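Published 10 Oct 2018
By Veronika Tanner

3. Changes of council leader and the handling of casework

3.1 Setting and data

Wemulska and Skavemmont are neighboring district councils of similar size. Both changed leader in May, Wemulska after an election and Skavemmont after a resignation. We read the casework logs that members' offices kept in the months before and after the change. The logs hold 858 entries, most of them on housing repairs, parking and street cleaning.
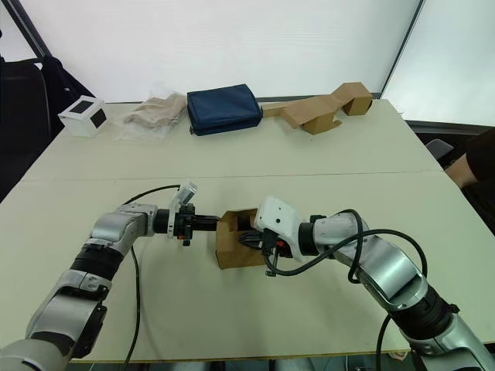
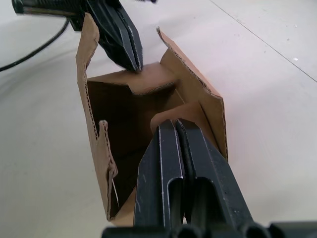
Figure 2. An open cardboard box.

Each entry was coded by ward, subject and the date of the first reply. Entries with no reply date were kept in the set and marked as open. Two coders worked separately on a sample of 50 entries and disagreed on 5, all of them cases where a resident had raised more than one matter in a single letter. These were settled by taking the first matter named.

3.2 Results

In Wemulska the new leader kept the former cabinet almost unchanged, and the time to first reply hardly moved. In Skavemmont every portfolio changed hands. Replies there slowed for 15 working days and then returned to their earlier level. The delay was longest in housing, where the outgoing member had answered most letters personally and left few notes.

Riedl's account of leadership change would lead us to expect a delay in both councils. Our logs show one only where portfolios moved. We can't rule out that staff leave in Skavemmont played a part, as the council doesn't publish absence records by team.

Related articles
Ward boundaries and turnout in Skavemmont
Riedl on cabinet and committee systems
Neltilico: a shared casework register for small councils

This site uses cookies. By continuing to browse you accept our cookie policy.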